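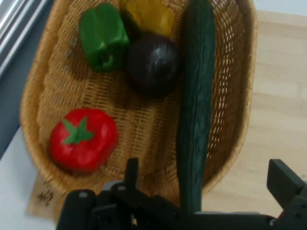 Custia Cell 2, pre-shift check, November
Inspector: Usman Swati

E-stop within reach of the operator's chair: OK. The chair has wheels. Please stop testing the definition of "reach."

Gripper fasteners tight: OK. Marked with paint pen, as asked in 16 separate emails.

Finger pads clean: OK.

Wrist cable strain relief: FAIL. A zip tie is a fine thing. Three zip ties in a chain are a cry for help. Ticket 459.

Speed limit set before anyone steps inside the line: OK. It was set to the Batano profile. We sold the Batano.

Basket and produce placed with the arm stopped: OK. Reaching in "real quick" is still reaching in.

Floor tape intact: PARTLY. Replace the strip by the door.

Logbook signed: FAIL. "Me" is not a signature.

Cycle counter: 2000. Pad replacement due, Khattak has the spares.

Release for use: after 459 is closed. Initial both copies.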